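Categories: Work with us, Translation, Part-time

We use cookies to remember your language and to count visits. By staying on this site you accept them.

Freelance subtitle translators wanted (Portuguese to English)

Meireles is a small subtitling office in Atard. We make English subtitles for documentaries, short films and the recordings of small festivals. From November we will have more work than our present team can do, and we look for two freelance translators who can join us for the winter and, if both sides are happy, stay longer.

The first project is a series of 26 short films about fishing families, made by the director Florêncio Rocha. The people in the films speak fast, often two at the same time, and they use many words of the sea which are not in the dictionary. Martim Teixeira has prepared a word list for the series and will send it to you before you begin. Please use it, also when you know a nicer word.

What you will do

You receive the film, a written transcript in Portuguese and our style guide. You translate, set the times of the subtitles and read everything once more with the sound on. Then Kwabena Ackah checks your file and sends it back with comments. We expect you to answer the comments – it is normal to disagree, but please write why.

What we ask from you

You write English as your first language or very near to it. You understand spoken Portuguese well, also from the islands. You have made subtitles before, for pay or for a school. Students in their last year can apply.

A good pair of headphones and a quiet room are enough for the equipment. The subtitle program runs in the browser and our office pays the licence.

What we offer

We pay 100 euros for each finished film, and the payment comes at the end of the month in which we accept the file. You choose your own hours. Only the team call has a fixed time, nine in the morning, and it is short.

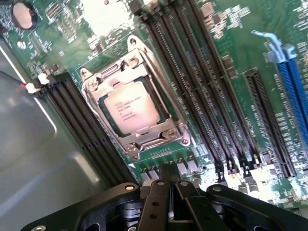 Do I have to live in Atard?

You can work from any place with a stable internet connection, and two of our translators live in Sakholm.

How to apply

Write to Celeste Meireles through the form on our contact page. Put "Subtitles" in the subject line and attach your CV and one sample of your work, not longer than 2000 characters. If the sample is from a paid job, please ask your client first.

We will send a short paid test to the people we like to know better. Everybody receives an answer, also when it is a no.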